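Keeping Secondhand Books Alive: Tips I Believe and Tips I Don't

Most advice about old paperbacks and novels gets passed from one website to the next without anyone trying it on a book they paid for. I have tried a good deal of it, usually on copies from the dollar cart outside Bíró, and I've sorted what follows by what I would do again.
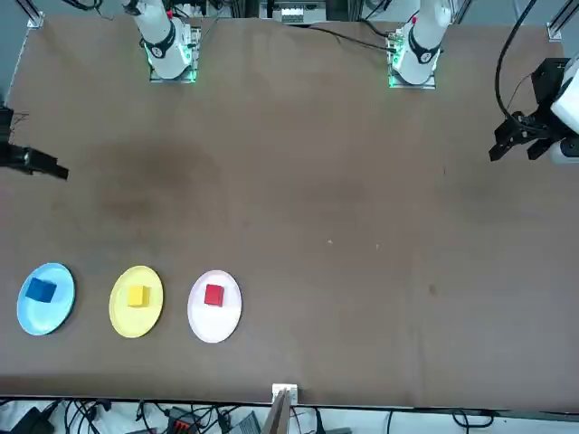
Fleromstead, July 16, 2022

Musty smell

The standard tip is an open box of baking soda in a closed bin with the book for a few days. I've done it four times. Two books smelled a bit better and two smelled the same, and I left a fifth copy on an open shelf for the same stretch and it improved as much as the good ones. So I'm not sold. Airing costs you nothing. Stand the book upright with the pages fanned, in a dry room out of the sun, and turn it around once a day.

Dryer sheets between the pages: don't. You end up with a musty book that also smells like laundry, and whatever is on those sheets rubs off on the paper.

Cat litter (clean, obviously) does seem to do something if the litter and the book sit in separate containers inside one lidded tub. Give it 9 days before you judge. If the smell comes back within a week of taking the book out, check for mold along the gutter near the spine. Anything fuzzy goes outside, away from the other books, and I wouldn't try to rescue it unless it matters to you a lot.

Price stickers

Every list says hair dryer. It works on glossy jackets and on most modern paperbacks, on low heat, held back a hand's width. Warm the sticker, lift one corner with a fingernail, and pull slowly and flat against the cover. On uncoated covers it can lift the color right along with the sticker, and I have a travel memoir with a bald patch to show for it.

Peanut butter, mayonnaise, cooking oil: these are all the same tip, grease on glue. Fine for a jelly jar. On paper the grease travels and never leaves. Lighter fluid on a cotton swab does a cleaner job on glossy stock, with a window open and no flame anywhere near, but test a corner first. Some stickers are better left where they are.

Loose pages

People will tell you to use clear tape. Look at any book taped in the seventies and see how you like it. The tape yellows, the edge gets gummy, and then the page tears right next to it.

A single loose page can be tipped back in with white PVA glue. Put scrap paper over the page so only a thin strip along the inner edge is showing, brush on much less glue than you think, slide the page home, close the book with waxed paper on either side of the repair, and weight it overnight. I use Lomach bookbinding glue when I have it. It stays flexible and costs more than it should. Whether it's any better than a plain PVA from the craft aisle I couldn't say. I've used both in the same cookbook and can't find the difference.

Don't use school glue sticks, rubber cement or hot glue. I have seen hot glue recommended on three separate pages, one of them with a photo of the lump.

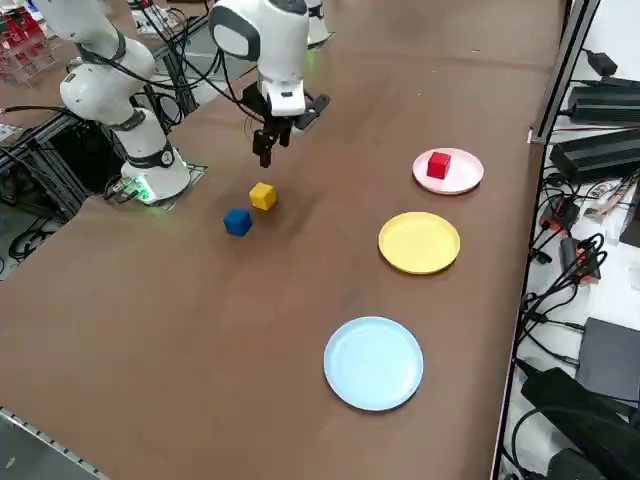 Gripper over the tabletop, with a yellow cube and a dark blue cube below.

Cracked spines

You can't uncrack a spine. The tip about rubbing lotion into the crease is nonsense. What you can do is keep a new one from cracking, by opening it a few pages at a time from the front and then the back, pressing lightly each time until you meet in the middle. My own record with this is mixed. It helped with a fat family saga of 724 pages that I'd expected to split by chapter two, and it did nothing at all for a cheap thriller, which broke in half anyway. Bad glue is bad glue.

Shelving

Paperbacks lean, and leaning warps them. Use a bookend, or lay the last few flat. The bookend doesn't need to be handsome or heavy. A brick in a sock is fine.

I bought a Storwood shelf on the strength of its listing, which promised it would hold "a full library." It's 24 inches wide and it sagged in the middle by February with ordinary hardcovers on it. Putting the heavy ones at the ends and the light ones in the center helped some. Turning the board over every so often helps too, if yours comes off its pegs. Mine does, with swearing.

Leave a finger's width between the books and an outside wall. I was doubtful about this one and then I pulled out a row that had been touching the wall and found the back edges gone wavy.

Dust and dirt

A soft paintbrush, used from the spine outward with the book held shut, beats any spray. Vacuum attachments are fine for the shelf and too rough for a torn jacket. For pencil marks, a white vinyl eraser, short strokes in one direction, holding the page down near where you're working. Ink stays. I've read about lemon juice, milk, and bleach pens for ink, and tried the first, and got a pale ring with the ink still in the middle of it.

White bread for grimy covers is an old one, and I expected to laugh at it. A balled-up piece without the crust did pick up gray from a cloth binding. It also left crumbs in the hinge, so brush those out or you'll have bugs. An eraser does the same job.

Freezing for bugs

Some 16 pages I looked at gave different times for this, from overnight to a month, and hardly any said to seal the book first. If you try it, bag the book tightly, squeeze out the air, and leave it in the bag until it's back at room temperature, or the damp will settle on the paper. A frost-free kitchen freezer may not get cold enough. I've done it with one box of mysteries and haven't seen a bug there, though I'd only seen the one to begin with.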